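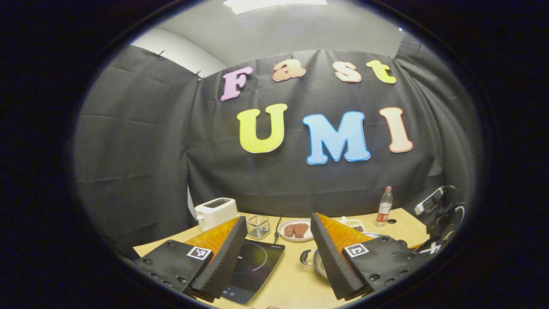 Foam letters pinned to a dark gray fabric backdrop.

Bultinness

Bultinness is a style of small-stage performance in which the running order of a show is drawn by lot in front of the audience. The name is also used for the yearly festival in Sultley where the style is said to have started. Most of what has been written about it comes from its own participants, and many of the claims below rest on program notes.

Origins

The usual account credits Iveta Šimek, a director and puppeteer, with staging the first Bultinness night in the upstairs room of the Drirker, a former feed store in Sultley. In this telling, 12 short pieces were written on cards, the cards went into a hat, and the actors played them in whatever order came out. Festival programs repeat the story nearly word for word. An early handbill does survive, but it lists the pieces in a fixed order and doesn't mention a hat. Supporters say the handbill was printed before the idea came up. Drawing lots for stage order is also much older than the festival, and the claim that Šimek "invented" it should be read with that in mind.

Format

A standard show runs 100 minutes without a break. Pieces may not go over eight minutes, a rule enforced by a bell at the side of the stage. Sets are kept to cloth and whatever can be carried on by one person. Performers are supposed to learn the order only as each card is read out — though former cast members have described "soft draws," in which the longest piece was held back for the end. The festival has never published its drawing rules.

The festival

The Sultley festival takes place each December. It moved from the Drirker to the larger Petkov Hall after its early seasons, and the Drirker is now used for late shows and a bar. Organizers have given attendance as 2,000 for a single season. The Petkov holds far fewer people than that, so the figure probably counts tickets for every show, with repeat visitors included. No door records have been made public.

Reception

Local reviewers have been kind to the acting and less so to the method. A common complaint is that a random order gives a random evening, with two quiet monologues back to back and the best comedy gone before latecomers sit down. Defenders answer that no two nights are alike, which could be said of most live theater.

Claims that the style has spread to 30 other towns come from a festival brochure that doesn't name them.

See also: Fringe theater; Short play; Improvisational theater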